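Guides > Laundry & Closet > Folding on the Bed

Section 4. Folding Sweatpants and Stacking Dark Clothes
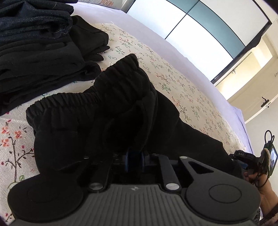 4.1 Before you start

This section covers sweatpants, jeans and anything else dark with a waistband. Shirts are in Section 2. Fitted sheets are in Section 5, and I'd lower your expectations before you get there.

I wrote these steps after trying most of the folding advice that gets passed around the building. Some of it works. A fair amount of it works only for the person giving it, on a table the size of a door, with pants that have been ironed. The steps below are for a bed.

1. Make the bed, or at least pull the top sheet tight. A wrinkled sheet drags on sweatpants and you'll be folding the sheet along with them.

2. Push blankets to the far side.

3. Switch on the overhead light. A patterned sheet with a pale background helps a lot with black and navy clothes. On a dark bedspread you will miss a sock every time.

4. Sort out the dark things and leave the rest in the hamper until you're done. Mixed piles are slower, whatever the magazines say about "folding by outfit."

NOTE: Check that everything is dry at the waistband and the pocket corners. Those are the last places to dry, and a pair that feels fine at the knee can still be damp at the top. Damp pants in a closed wardrobe will smell by the end of the week.

4.2 Folding the sweatpants

1. Pick the pants up by the waistband, one hand at each side seam, and shake them twice. More shaking does nothing that I've been able to see.

2. Lay them face up with the waistband toward you. If a leg has trailed off across the bed, bring it back now.

3. Find the real width of the waistband. Gathered elastic pulls itself in, so the top of the pants is narrower than the hips. Many guides tell you to stretch the waistband flat and hold it. You can, but it goes straight back when you let go. Leave it gathered and work from the hips.

4. Check whether the waistband has rolled over on itself. If it has, unroll it with your thumbs, working from the center out. A rolled band makes a hard lump in the stack.

5. Tuck any drawstring inside. Don't tie it. Thirumalai Kotian swears by a loose bow, and I have spent too long picking his loose bows apart to recommend it.

6. Fold one leg over the other so the outer seams meet. The crotch will stick out as a small triangle. Fold the triangle in to make a straight edge.

7. Bring the cuffs up to just below the waistband. Stop short of the elastic or that end gets too thick.

8. Fold in half again.

9. Press down with a flat hand and push the air out toward the fold.

CAUTION: Don't iron fleece-lined sweatpants to "set" the fold. The advice shows up every winter and I've seen one good pair go shiny at the knees from it. Read the care label first.

4.3 What about rolling?

People ask. Rolling is fine for a suitcase. In a wardrobe, rolled sweatpants loosen, and the ones at the back end up as a heap. Parvathi Panicker rolls hers and says they take less room. We put 12 pairs on the same shelf both ways and I couldn't find the extra space. She still rolls hers.

4.4 Jeans and other denim

1. Close the zipper and the button. An open zipper catches on knits.

2. Smooth the front pockets flat from the inside. The lining bunches up in the wash.

3. Fold leg over leg, then in half, then in half again. Denim holds a fold well enough that you can stop there.

4. Keep the fold to the same width as your sweatpants, even if that means an uneven edge at the cuff. Matching widths keep a stack standing, and a perfect cuff won't be seen by anyone.

4.5 Building the stack

1. Start the stack at the head end of the bed or in a corner, away from where you're folding. You'll need the middle clear for the next pair.

2. Soft black items go at the bottom, denim on top. The usual rule is heaviest first. I followed it for years and the soft things on top kept sliding off. Denim weighs the pile down, and the stitching gives it some grip when you carry it.

3. Face all the folded edges the same way. Loose edges should point to the same side so you can pull out one pair without unfolding the rest.

4. Stop at 5 items. Past that, the stack leans, and it will lean toward the floor.

NOTE: Don't sit on the bed while a stack is on it. The mattress tips and you start over.

4.6 Moving the stack to the wardrobe

1. Open the sliding door before you pick anything up. With sliding panels, only one side is open at a time, so open the side you want.

2. Slide one hand fully under the stack and put the other flat on top.

3. Set it on the shelf with the folds facing out.

4. Leave a hand's width between the stack and the door track. Cuffs that hang over the edge get caught, and the panel comes off its runner sooner than you'd think.

About shelf dividers: Aravind Kurian bought the Plomier clip-on kind in June and likes them. I borrowed 4 and found that they hold up a stack that would have stood up without them. Try the steps above before spending money.

4.7 If it goes wrong

Stack leans: widths don't match. Refold the widest pair.

Lump in the middle: rolled waistband or a drawstring. See 4.2, steps 4 and 5.

Pants come unfolded on the shelf: too much air left in, or folded once too few. Repeat 4.2, steps 8 and 9.

Lint on everything: something pale got into the load. Folding won't fix this. Use a brush before you stack, and don't expect the dryer sheet to help.

Next: Section 5, Fitted Sheets

Text by Vignesh Pillai. Corrections to Godfrey Muli, Sulach Home Guides. © Sulach. All rights reserved. | Contact | Back to top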